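Home | Products | News | Contact
Last updated: March 2023

Trirness releases results of simulated gripper comparison

PRORKIRTHORPE – Trirness today released the results of its comparison of 3 gripper controllers, carried out in simulation with Emeck. The Pintér controller completed 1,003 of 1,078 trials, the highest total recorded.

Each controller was tested on household objects in cluttered rooms, using the same arm model and the same starting positions. Of the trials the Pintér controller did not complete, most involved flat utensils.

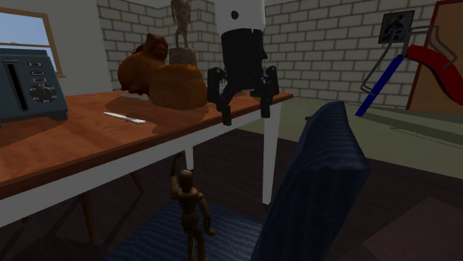
Trials on physical arms will begin in October at the Prorkirthorpe centre. Trirness will publish the full test program and 81 of the simulated room layouts before then.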